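How to keep a walking notebook (and do something with it afterwards)

I have kept notebooks of my walks for a good many years now, and people who come across them on my shelf tend to ask the same thing, which is how on earth one begins. My own beginning was a poor one. I bought a handsome book, took it out with me, and came home with a single line about the weather. What follows is the method I have settled into since then, slowly and with plenty of wrong turnings, and you are very welcome to take the parts you like and leave the others on the kerb.

Before you go out

Choose a small notebook, small enough to live in a coat pocket, and a pencil. I say pencil although I love a good pen, for the simple reason that ink and drizzle do not get on. My present notebooks are the thin ones sold under the name Vurkis, with grey covers and pages that lie open without a fight, but any cheap pad will do very nicely.

Write the place and the hour at the top of the first page before you leave the house. It feels fussy, I know! Do it anyway. I have a whole book from one March which I can no longer attach to any town at all, and it makes me quite sad when I open it, all those doorways and bakeries floating about without a street to stand in.

Decide how long you will be out, but leave the route alone. An hour and a half suits me. If you must have a rule to get you moving, borrow one of these, all of which I have used:

Take the second turning on the left, then the first on the right, and keep going.

Follow a bus route on foot for as many stops as you can bear. I am fond of the 26, which wanders out past the old tannery and seems in no hurry to arrive anywhere.

Pick a sound and walk towards it.

While you are out

Walk for ten minutes without writing anything. Your head will still be full of the washing-up and the letter you ought to have answered, and there is no use putting that on paper (unless you find it interesting, in which case carry on). After that, stop when something stops you, and write down what it was in the plainest words you have. "Blue door, paint gone round the handle" is a perfectly good note. "The melancholy of thresholds" can wait until you get home, and by then you may find you don't want it.

I try to get a smell and an overheard remark into every walk. Smells go first from the memory, quicker than you would think, and remarks go very soon after. Write the remark exactly as it was said, with its hesitations, and put down nothing that would tell a stranger who said it. We are guests on other people's pavements, after all.

Sit down at least once. A bench, a low wall, the steps of a library, a café if your purse is up to it. The longest entry I ever made was written on a bench in Skutetti, a little harbour town where I had gone with every intention of seeing the church, and I never did get to the church. I watched a man mend a bicycle and then I watched the place where he had been mending it, and there were 16 pages of it by the time I got up.

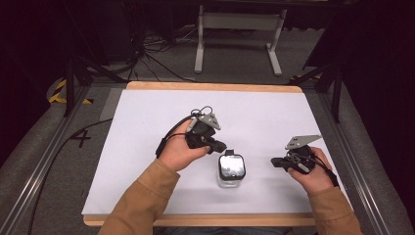 Hands are the thing I would most like you to practise on. Faces are difficult to write about, and it is awkward to stare at them, but hands go about their business and don't seem to mind. Begin with what is covering the wrist and work forward from there. Camel-brown sleeves, say, coming in over a white board, and in each hand a black gripper with the fingers closed round it. You need go no further than that to have a good sentence started. Leave out what you suppose the person is thinking. Put in the angle of an arm, or the colour of a cuff, and then move along to the next thing before you begin to embroider.

When you get home

Make a pot of tea and read the whole thing through without correcting a word. Then copy it out, the same evening if you possibly can, into a larger book or on to the computer. Copying is where the walk turns into writing. You will find yourself adding the joining words, and now and again a whole corner of a square will come back to you that never made it into the notes. Let it in. I mark these late arrivals with a small cross in the margin so that I know which parts were written on my feet and which in the armchair.

Keep the pencil notes as well. Mine go into shoeboxes by season, and I would rather lose the fair copies.

Reading alongside

It does help to have company on the page. The usual names are the Parisian ones, Baudelaire and the rest, and they are well worth your time — but do read Virginia Woolf's "Street Haunting" too, in which she goes out across London in the winter dusk to buy a lead pencil. I read it every year when the evenings draw in. Read a little before you set off and put the book down before you start to sound like it. I spent most of one autumn sounding like a translation from the French, and my notes from those weeks are almost unreadable.

Making something of it

After 10 walks or so, lay the copied pages out on the floor and see what keeps turning up. With me it is shop signs and people carrying awkward parcels. Whatever it is with you, pull out those passages and put them together in the order you walked them, and then try them in some other order. My first finished piece was made this way, from a string of walks round the Bermúdez arcade, and came to 2,339 words once I had taken out all the pigeons. It went into Flornard, a stapled magazine that a few of us used to pass about, and I still think it could have lost another page.

If nothing seems to turn up, go back to the same street at a different hour, and take a fresh page for it.

Last revised 2019-12-09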